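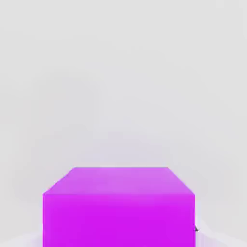 I've been covering classical music prizes for long enough that I try not to have favorites, but I'm going to break my own rule: I let out a real yelp when the Rawashdeh Prize for New Chamber Music went to Noura Jaber last night. My neighbor knocked on the wall!

If you don't know her yet, Jaber is a composer and viola player from Vodstead, and the winning piece is a string sextet called Taltetti. It runs 22 minutes in my memory and a lot less on the clock (I checked, and I was way off). The slow middle part is what got me, with the two cellos passing one low note back and forth while everybody else just hovers. I heard it at the Rerkholm chamber festival back in September, from a terrible seat behind a pillar, and I still walked home humming it.

The jury had 122 scores to get through this year and cut them down to 8 finalists. I'd heard five of those, and I'd have been fine with any of three winning. The piano quintet that everyone at the bar was betting on went home with the audience vote, so its fans shouldn't be too sore.

Jaber's speech was short. She thanked the six players who gave the first performance, then said she'd rewritten the ending so many times that the second violinist had stopped putting her part in a folder. She'll get a new commission out of the prize, plus a recording of Taltetti with the same group. I asked her afterward what the commission might be and she said "something with a clarinet, probably," and then got pulled away for photos.

One small gripe from me. The hall in Rerkholm seats 500 and the balcony was closed for the night, so a bunch of students who'd come over on the bus from Vodstead ended up listening from the lobby. I hope somebody opens those doors next year.

The winning sextet gets another performance at the closing concert tomorrow at 7:30 p.m., and the balcony will be open for that one. I'll be up there, well away from the pillar.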